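In Defense of the Cluttered Table

My mother, Jean Laing, liked a clear table, and I never could keep one.
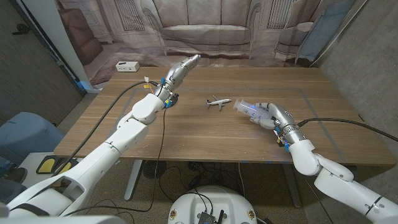 Give me a toy airplane and a plastic syringe out on a table together, and I'm happy (I'll own up to that!). Things on a table are things somebody means to come back to, and I think we tidy them away far too soon.

Last updated January 2021

Comments

Skye Dow: My husband disagrees, at length.

Angus Cowie: Ours hasn't been clear since March.

© Innes Geddes | Contact | Back to top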